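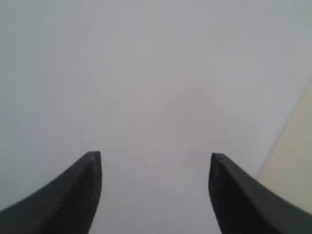 Robel Shiferaw
Month three of the arm in my garage in Womumberg. I promised some people I will write what went wrong since the last time, so this is a long thread. Get a tea. 1/

12 replies · 31 shares

Short version for new followers: I am building a small arm which should sort screws and bolts into trays. I do it in the evenings, and on weekends I carry it to the shared workshop in Greltley, where the tools are better than mine. 2/

4 replies · 9 shares

First problem was the fingers. My first pair was printed smooth on the inside. A bolt of M8 size sits well, but an M3 screw turns in the grip and falls out when the arm speeds up. I lost so many M3 screws under the bench that I stopped looking for them. 3/

6 replies · 14 shares

So the new pair has fine ridges across the inner face. I tried three depths of ridge. The deepest one was the worst, because a thin screw drops into the groove and then lies crooked. The shallow one is what I use now. 4/

9 replies · 22 shares

For the test I picked up the same M3 screw 100 times with each pair. Smooth fingers dropped it 20 times. The shallow ridges dropped it four times. I know it is only one screw and one evening, but I was very happy with this result and went to bed late. 5/

15 replies · 40 shares

The tips I left blunt. Somebody here advised me to make them pointed like tweezers. I printed this too, and it was good for small washers, but the points bent when I drove them into the table by mistake. I did this twice in one hour. 6/

3 replies · 11 shares

Which brings me to the table. My height value was wrong by two millimetres and I was searching for the mistake in the code for one week. The mistake was not in the code. One screw of the base plate was not tight and the whole arm was leaning a little. 7/

21 replies · 58 shares

Dalia Lahlou found it. She came to borrow my clamp, put one hand on the base, and asked me if it should move like this. It should not move like this. 8/

18 replies · 77 shares

Now there are spring washers under all the base screws, and I check them before I switch on. I wrote it on a piece of tape and put the tape on the power supply, so I must read it each time. 9/

2 replies · 8 shares

Software part, for those who asked. I named the control program Jang. It is not big. It reads the position of each motor, compares with where it should be, and stops everything if the difference stays too large. Before I had this stop, one motor became so hot that I could smell it from the kitchen. 10/

7 replies · 16 shares

The counter in Jang says 3,321 grips since I cleared it in February. I wanted to reach 4,000 before changing anything else, because I have a bad habit to change three things together and then I don't know which one helped. 11/

5 replies · 13 shares

But I will not reach it with this gear. The gear which closes the fingers has a small play now. You feel it when you hold one finger and push the other -- it moves a bit before the motor answers. It is printed, so I can't complain much. 12/

4 replies · 6 shares

Dalia says I should cut it from brass on the mill in Greltley. I have done the introduction for the mill but I never used it alone, and I would like to have somebody near me the first time. If you are a member there and have a free evening, please write to me. 13/

11 replies · 10 shares

Opening width: several people asked why I don't open the fingers fully before each grip. I did it like this in the beginning. It costs time, and in a full tray the wide fingers push the neighbours away. Now they open only a little wider than the part. 14/

3 replies · 12 shares

What still does not work at all: nuts which stand on their edge. The arm takes them, but it puts them down on the edge too, and then they roll. I tried a tray with a soft mat. They roll slower. 15/

26 replies · 64 shares

The spare arm parts are in a box with the label Trultine, which was the name of my first version. If somebody wants the old motors for learning, you can have them. Two are good, one makes a noise. Pick up only, I don't like to post heavy things. 16/

8 replies · 19 shares

Files for the fingers: I will put them up when I have cleaned the drawing. At the moment one hole is in the wrong place and I correct it with a hand drill -- please don't copy this from me. 17/

10 replies · 35 shares

To the person who asked about the noise for the neighbours: it is quieter than my fridge, except at the home position, where it knocks one time. I stop at nine in the evening anyway. 18/

1 reply · 5 shares

Next I will make the gear, then set the counter back to zero and run the M3 test again with the same screw. I kept it in a matchbox. 19/19

14 replies · 42 shares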